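Facilities > Inspections > Office Floors > Workstation Walkdown

Workstation and electrical walkdown: checklist with comments
August. Posted by Building Safety Desk

Scope: Protska second floor, open office and side rooms. 74 desks inspected. Covers power, walkways, desk surfaces, lighting and first aid. Fire doors and sprinkler heads are on the Tomeck contract and are reported separately.

Ratings: OK / Minor / Action. Action items carry a due date in the maintenance log. Minor items are passed to the area lead and rechecked at the next walkdown.

1. Power strips and cords

1.1 Strips mounted off the floor – Minor. Mounting clips missing at the window row. Replacement clips are stock item 3413.
1.2 No strip plugged into another strip – Action. 2 cases, both in the print corner. Second strip removed during the walkdown. A fixed outlet is needed; work order raised.
1.3 Cord jackets free of cuts and flattening – OK.
1.4 Space heaters – OK. None found. The ban stays in force through winter.
1.5 Test labels in date – Minor. Labels on the Mizuno desk lamps have faded and can't be read. Retest and relabel.

2. Desk surfaces

2.1 Drinks kept clear of outlets and chargers – Minor. Open cups near grommet outlets at several desks. Lidded cups are preferred but not required.
2.2 Plants on a saucer or liner – OK. Water plants away from the desk and let them drain before they go back.
2.3 Small items clear of the desk edge – Minor. Comment repeated from the previous walkdown.
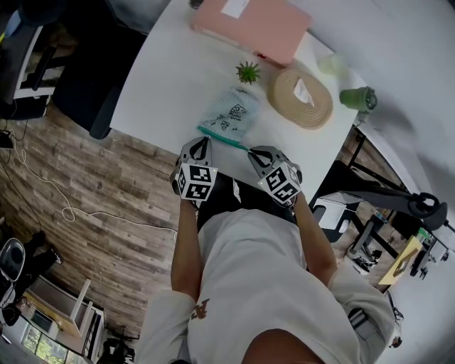 2.4 Edge trim secure – Action. Trim lifting at the corner desk in the west bay. Snag hazard. Taped for now; tape is not accepted as a repair.
2.5 Height-adjustable desks travel full range without pinching cords – OK. Cable chains fitted throughout.

3. Walkways and floor

3.1 Main aisle width kept – OK.
3.2 Carpet tiles flat – Minor. One tile curling outside the supply room. Re-glue.
3.3 Boxes stored out of the aisle – Action. Toner delivery stacked against the exit route. Moved at the time of inspection. Deliveries go straight to the supply room from now on.
3.4 Floor boxes closed when not in use – OK.

4. Storage and shelving

4.1 Shelving anchored to wall – OK.
4.2 Load plates fitted and legible – Minor. Skellix units are marked 175 lb per shelf. The plate is missing from the end unit; use the same limit until it is replaced.
4.3 Heavy items below shoulder height – OK.
4.4 Loose supplies bagged or boxed – OK. Zip-top bags are acceptable for light items.

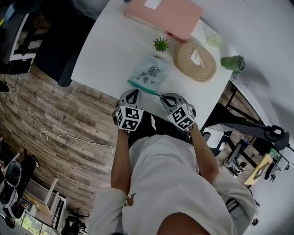 Section 4: zip-lock bag on a desk, with plant and coiled tray or mat.

5. Lighting and glare

5.1 Ceiling fixtures working – Minor. One tube flickering over the copier.
5.2 Emergency lights pass push-button test – OK.
5.3 Blinds operate – Action. Cord stop broken on the north window. Looped cord tied up out of reach as a temporary measure.

6. First aid

6.1 Kit sealed and in date – Minor. Eyewash expires before the next walkdown. Reorder.
6.2 Contact list posted – OK. Extension numbers checked.

Open actions: 1.2, 2.4, 3.3, 5.3. Item 3.3 stays open until the delivery instruction has been confirmed in writing by the supplier.

Contact: Building Safety Desk, second floor | © Protska Facilities | Back to top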